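The Skesardale parish walking group has asked its members to record their views on the proposed closure of the lower path to Grotcombe, and I set out my own position below. It is offered in a personal capacity.

The path runs for 2,317 metres between the chapel gate and the old weir. It has been in regular use for as long as any present member can recall, and it remains the only level route available to those who cannot manage the stile on the ridge. The landowner has proposed that it be closed from April and that walkers be directed along the Milošević track instead.

I walked both routes on February 3, 2025, in order to compare them fairly. The lower path took me 17 minutes longer than the track. It was muddy at the weir, as it generally is after a wet month, but it was passable throughout. The track is shorter and better drained. It is also shared with farm vehicles, and there are two bends at which a driver would have very little warning of a person on foot.
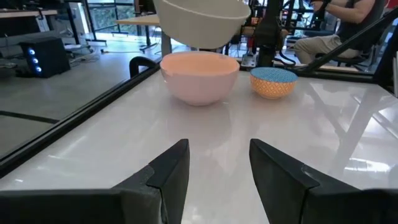
Valbona Vidmar has written to me that the bends could be made safe with a mirror and a lower speed limit, and that the group would do better to ask for these than to oppose the closure outright. I accept that the suggestion is a reasonable one - it would certainly cost less than a public inquiry. It does not, however, answer the matter of the gradient. The final stretch of the track is steep, and several of our older members have already said that they would not attempt it.

My recommendation is therefore that the lower path be kept open, with a seasonal diversion when the water is high. Edin Vukadinović has prepared a map showing where such a diversion might run, and copies may be had from him on request. Written comments should reach Špela Bošković before the April meeting. Eleven have been received to date, and all will be read out in full.
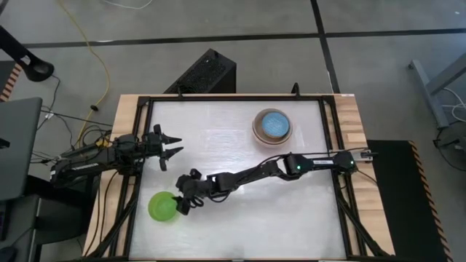 *Green bowl on the white work surface.*

I shall post the outcome of the meeting on this page once the minutes have been agreed.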